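Parallel gripper or adaptive for cutlery? (fork handles are ruining my February)

barbu_by_night
Posted 7:14 pm

I have been handed the job of picking a gripper for our tabletop setup and I'd like strangers to argue about it before my coworkers do. The candidates are the Brellham two-finger, all hard black linkages, and the Anach soft one, whose fingers look like something you'd find under a dock. The task is pulling kids' cutlery out of cups and bowls and putting it back into other cups and bowls. Big fat silicone handles, skinny steel handles, all mixed together.

So far the Brellham wins on the fat handles and sulks on the thin ones. The Anach is the other way around, and it also picks up cat hair. Anybody run both?

stripped_m3
Posted 7:31 pm

Ran both for 9 weeks at my last job. The Anach is lovely until you ask it to let go. Steel spoons sag in it, so you approach the cup with the spoon pointing wherever gravity feels like pointing it. If the next step is "put the pointy end in a small opening," buy the hard fingers and some grippy tape and get on with your life.

paulacoman
Posted 7:50 pm

Disagree with stripped_m3, partly out of habit. Sag is a grasp point problem. Grab the handle closer to the neck and the soft fingers do fine. People grab at the far end because that's the bit sticking up out of the bowl, and then they write a bad review of the fingers.

Also, the OP hasn't said a word about cameras. What can the policy see when the fingers close? On most of the two-finger units I've used, the wrist view is mostly a portrait of the gripper.

barbu_by_night
Posted 8:22 pm

Fair. Two wrist views and two from farther out, all with the usual clutter on the desk:
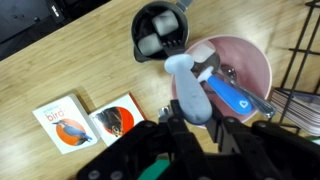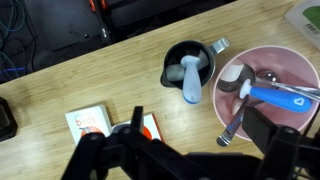
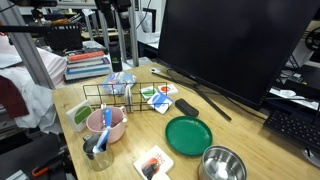
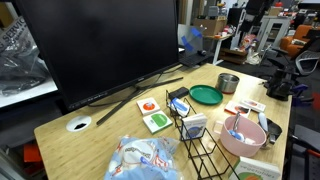 I've been feeding wrist plus one outside view to the Brarnum controller. It will take a third stream if I drop the frame rate, and it complains about it in the log like a teenager asked to unload a dishwasher.

paulacoman
Posted 8:41 pm

Yeah, so your fingers eat the bottom of the wrist view, which I expected. You can tilt the camera up a few degrees and lose some of the mechanism, but then you lose the moment of contact too, and contact is the one thing an outside camera is hopeless at. I'd leave the tilt alone. Crop it in software if the controller is choking.

Shiny steel next to matte silicone is going to be your real headache. Lock the exposure. Auto exposure sees one bright spoon and the rest of your day goes dark.

stripped_m3
Posted 8:55 pm

Locking exposure, yes. Leaving the tilt alone, no. We tilted ours and success on thin handles went up. I don't have the numbers anymore because they belong to a company that no longer returns my calls, but it went up.

kettle_logic
Posted 9:06 pm

"It went up" is my favorite unit of measurement.

Has anyone here tried longer fingertips? On the Brellham you can swap the pads without touching the linkage. I printed a set with a shallow V groove down the middle and thin round handles seat themselves in it. Fat handles don't care either way. Flat handles hate it and will spin on you, so check what's in your drawer first.

barbu_by_night
Posted 9:19 pm

Flat handles are maybe a third of the drawer, naturally. How deep is the groove?

kettle_logic
Posted 9:27 pm

2 mm. I tried deeper and it started trapping spoons. You open the fingers, the arm backs off, and the spoon comes along for the ride.

paulacoman
Posted 9:33 pm

So the groove gives the hard gripper the exact release problem people blame on the Anach. I'm not gloating. I'm typing in a neutral tone.

stripped_m3
Posted 9:40 pm

At 2 mm it doesn't, he just said so. Read the post.

barbu_by_night
Posted 9:58 pm

Okay. Plan is to keep the Brellham on for now, lock the exposure, print the grooved pads and run thin handles only, with the camera where it is. Then the same runs with the camera tilted, so you two can have an actual number to fight over. The Anach goes on after that with paulacoman's grasp point near the neck.

If anyone has the pad file for the older Brellham mount, the one with the wider bolt spacing, please send it. The one on their download page is for the newer mount and I found that out after the print finished.

kettle_logic
Posted 10:12 pm

Sent you a message. Print it on its side or the tips snap.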